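Post-mix syrup keeps foaming and tastes thin, is it the supplier or me?

posted by twosugarsplease
in Catering & Drinks, 16 replies hidden, 355 views

I run the refreshments side of a small community hall, which sounds grander than it is. It means I own the keys to a cupboard and am the person people complain to. Last July we were given a second-hand drinks dispenser, the sort where you plug in a bag of concentrate and it mixes it with cold water on its way to the cup. We do orange and apple. The orange has behaved itself. The apple has been a trial from the first glass.

We buy the concentrate from Cliren, in the big bags with the screw fitting. The label says one part to five. What comes out looks like the right colour for the first few cups and then goes pale, with a collar of foam on top that takes an age to settle. By the end of an afternoon people are drinking what I can only call a rumour of apple.

I have cleaned the nozzle. I have changed the bag. I have turned the bag over, which made me feel better and did nothing else. Cliren say the product is within its specification and have sent me the specification, four pages of it, and it does indeed say that it is within it.

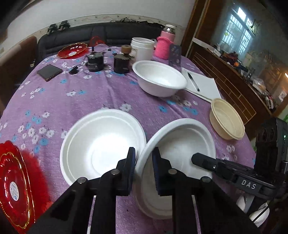

Before I move to another supplier (Pikell have quoted me, a bit dearer, and they want a minimum order of 500 litres, which would see the hall through to the next century) I would like to know whether it is the juice, the machine or me. I have no training. The machine came with half a manual, the half in Danish.

Two other things in case they matter. The bags live in a shed that gets warm. And the apple line is longer than the orange one, as whoever fitted it took it round the back of the fridge for the view.

hallway_hermit

Switch to squash. A bottle of squash has never foamed at me and the spare parts are a jug.

brixandmortar

I spent a good few years filling and fixing these, so I'll take it in the order I would if I were standing in your cupboard.

Pale after the first few cups, with foam, is nearly always air getting into the concentrate side. The pump pulls a slug of syrup, then a slug of nothing, and the water carries on regardless. The first cups are fine as the line has had all night to fill itself back up. Your orange is on a short run, so it gets away with it.

Look at the fitting where the line screws on to the bag. There is a small rubber ring inside it. On a second-hand machine it will be flat, split, or missing. They cost pennies. Buy several, they vanish. Smear of food-safe grease, hand tight, no pliers. People love to use pliers and then write in about a cracked fitting.

Next, the line itself. Get it away from the back of the fridge. That is the warm side, and warm apple concentrate gives up its air very willingly. Cut it as short as you can with a clean square end. While it is off, hold it up to a window. If you can see brown fur inside, throw it away and don't tell your customers.

Then do a ratio test, which is the only part of this that will settle the argument with Cliren. You want a splitter nozzle that sends syrup and water into separate cups. Run it for a count of ten and measure both. At one to five, a full measuring jug of water should come with a fifth of that in syrup. Do it on the first pour of the day and again after a dozen cups. If the first one is right and the later one is short of syrup, you have air. If both are short, there's a brass screw on the side of the valve and you turn it a quarter at a time. On the older Tronier valves it turns the opposite way to what you'd expect. I have no idea what you've got, so make a pencil mark before you start.

The shed. Move the bags. Not for the foam so much, but heat darkens the stuff and gives it a stewed taste, and then you really will have a complaint with nobody to send it to. Anywhere cool and dark will do. An opened bag should be used up within whatever the label says, and the label means it.

I wouldn't change supplier yet. Pikell's apple is perfectly nice, but it is thicker than Cliren's and a leaky ring will make an even worse job of it. You would have 500 litres in which to find that out.

If you do end up wanting a different one, ask Akande whether they still do mixed pallets. They used to let small places take a few bags of each flavour. It was never on the price list, you had to ring.

marmalade_skies

We had this at the cricket club! Same foam, same wishy-washy apple, and we blamed the juice for a whole season. Had a man out, he looked at it for as long as it takes to drink a tea and said we had the bag lying with the spout at the top. Might be worth checking yours has the spout at the bottom (you said you turned it over, but over from which way?). He then tried to sell us a new unit for 2,000, so I wouldn't treat him as gospel.

Also, not what you asked, but ours has a little drip tray that lifts out and there is a second tray underneath it. We found that out in year three. I'd have a look, and I'd do it before lunch.

twosugarsplease

Thank you, all. The rubber ring was missing. There was a bit of sticking plaster in its place. I've ordered new ones and brought the bags indoors, where they are now in the way of everything. The spout was at the bottom, then at the top, then at the bottom again, so I can claim to have been right most of the time.

There is a second tray. I've put the lid back on it for now. Will report on the ratio test once I've found a splitter nozzle, if anyone knows which size fits a valve with the name rubbed off.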